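Recording a Box-Taping Task by Hand, Start to Finish

Posted by Ravinder Lachance, 10 Jul 2021

Closing a small carton with packing tape is a good second or third task to teach a two-armed robot. It needs both sides to work together, it has a clear end, and the parts cost next to nothing. It is also easy to record badly. These are the steps we use at Bulgate when a person does the task with their own hands and a head camera records it. The last section covers what changes if you drive the robot by remote control instead.

What you need

A head camera with a wide lens and a strap that doesn't slip
Small cardboard boxes, all one size to begin with
A hand-held tape dispenser and spare rolls
A shelf or bench at elbow height
A foot pedal or some other way to start and stop recording without using your hands

Step 1. Set the height first

Stand where you will work and let your elbows bend naturally. The top of the box should sit a little below your chest. If it is higher than that, your forearms cover the front of the box and the camera loses the closing edge for most of the take. We use Stenby shelving because the levels move without tools, but any shelf that doesn't wobble will do. Take everything else off it.

Watch the shelf above, too. Leave enough room to swing the dispenser over the box without knocking it.

Step 2. Aim the camera

Put the camera on, look at the box the way you would while working, and record ten seconds. Play it back. Both hands should be in view when they touch the box, and so should the whole of the top face. Most people need to tilt the camera down further than they expect. Tighten the strap and leave it alone for the rest of the session. If it moves, stop and do the ten-second check again.

Step 3. Fix the start and the end

Write both down before you record anything. Ours are:

Start: box on the shelf, flaps folded shut, dispenser to the right of the box, hands out of view.

End: tape cut and pressed down, dispenser back on the shelf, hands out of view.

Everyone who records uses the same two lines. Carter Charbonneau joined us in April and spent his first session holding the dispenser at the end of every take, ready for the next one. The model learned to never put it down, and we had to throw out that set.

Step 4. Split the work between the hands

Pick a job for each hand and keep to it. Left hand holds the box. Right hand runs the dispenser. If you are left-handed, record under a separate label and mirror the clips later.

Spread the fingers of the holding hand across the top. A fingertip grip on the corner works for a person but most grippers can't copy it, and the box will turn under the pull of the tape. Keep the hand back from the line where the tape will go.

Step 5. Do the motion at one speed

Press the end of the tape to the front face, a short way below the edge. Bring the dispenser up and over, lay the tape along the seam, and press down at the far end before you cut. Smooth it once with the left hand.

Go slower than you would in a packing room, but don't stop and start. Pauses get learned along with everything else.
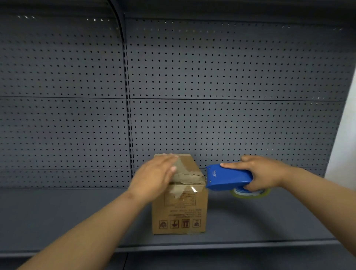
Wrinkled tape is not a reason to bin a take. Keep it if the flaps are held shut and the end state matches what you wrote down. We do drop takes where the tape sticks to itself, or where the roll runs out partway through. Change rolls between takes.

Used boxes are fine as well. Old tape and creased edges give the model some variety, and it will meet boxes like that later on. Mix them in after the first 500 takes, once the basic motion is there.

Step 6. Label as you go

After each take, mark it good, partial or drop. Do it right then. Our first full set had 3,161 takes and we left the labeling for the end, which cost more time than the recording did. The tray we use for this is a Tiden, next to the pedal, with a keypad in it – one key per label.

If you are driving the robot by remote control

Steps 1 to 3 stay the same. The differences are mostly in the hands:

Tape the dispenser grip with something rubbery. Smooth plastic turns in a gripper.
Give the box a stop at the back so it can't slide away under the press.
Let each operator do 2 or 3 practice boxes before recording. Drop those.
Cutting is the hard part. Turn the wrist down and across in one move – pulling straight back only lifts the box.

Keep remote takes and by-hand takes in separate folders, even when the setup is the same. You can always mix them for training, and sorting them out afterward is slow work.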